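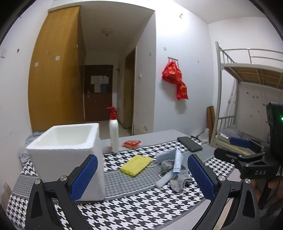

Flernum 8: trajectory and contact tooling for hand-held gripper recordings

Flernum takes the raw output of a hand-held gripper (wrist video, inertial data, finger opening) and turns it into time-aligned pose tracks that a policy trainer can read. It runs on a workstation after the session. An optional monitor runs during the session and reports tracking state to the operator.

Release 8 replaces the old single-device pipeline with one that solves two grippers in a shared table frame. Recordings from one gripper are still accepted and are processed as before.

What it does

Pose recovery. Each device is tracked by visual-inertial odometry against a map of the room. The map is built from a slow sweep at the start of the session and is kept with it. High-contrast patterned table covers give dense features at working distance. They also repeat, and a repeating pattern can pull a match sideways by one period. Release 8 weighs features from the table plane against features from walls, doors and furniture, and rejects any relocalization that agrees with the table alone.

Device masking. Fingers, pads and linkages of the recording gripper sit in the lower part of every image and are masked with a fixed template per lens. The second gripper enters and leaves the view at the sides and cannot be handled by a template. It is segmented per image, and its outline is passed to the pose solver so that features on a moving housing or hand are dropped.

Finger opening. Opening is measured from the position of the colored pads in the image and checked against the encoder if one is fitted. Disagreement beyond the set tolerance is written to the session log with the time stamp.

Object proposals. The labeler proposes regions for items on the table and carries them through the clip. Proposals are class-free until a person names them. Transparent and reflective items are given a separate confidence value and are not used for contact estimation by default.

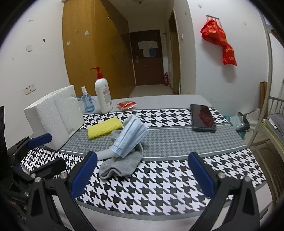
Perception Tools Group, Prikex

Mixed tabletop sets

The mixed tabletop profile is meant for tables where rigid and soft items lie together. A folded face mask over a crumpled gray sock, with a yellow sponge close behind, is a typical hard case for the labeler: three soft items with touching or overlapping borders and no fixed shape. The profile turns off rigid-body tracking for any region whose outline changes past a threshold and switches to point tracks. Bottles, phones and foam blocks in the same clip stay on the rigid tracker.

Regions that overlap can be merged or split by hand in the review window. A split made on one image is carried forward and backward until the next manual edit. Splits are stored as edits on top of the automatic result, so the automatic pass can be run again without losing them.

The validation set for this profile holds 1,181 clips. Of these, 755 contain at least one cloth or knit item. The set is supplied with the Santoso reader and can be used to check a local installation before new sessions are processed.

Outputs

Pose tracks for each gripper, in the table frame
Finger opening, normalized to the calibrated range
Region masks and point tracks
Contact intervals with start, end and region ID
Session log, plain text

Export to the Flulgate planner format is included. The planner reads the pose tracks as reference paths and applies the joint limits of the target arm. Segments that the arm cannot follow are marked and left in the file. Retiming is done in the planner, and Flernum does not alter time stamps.

Known limits

The light strips and status lamps on some housings bleed into the pad color range. Set the pad color by hand in the device file if the opening trace shows steps.

Faces and posted papers in the background are not blurred unless the privacy pass is enabled. It is off by default and must be run before export.

Sessions recorded with more than two grippers are rejected at import.

Maps made with release 7 open read-only. Rebuild them to use the shared frame.

Licensing

Workstation license, one seat, or site license, 10 seats. The session monitor is included with both. The Flulgate export module does not need a separate key from release 8 onward. Existing site customers were moved to the new key server in September and do not need to reinstall.

Contacts

Pose solver and maps: Nesrin Dursun
Labeler and review window: Kári Thygesen
Planner export: Idrisa Lema
License keys: Hacer Sönmez

Page last revised Wednesday, December 21, 2022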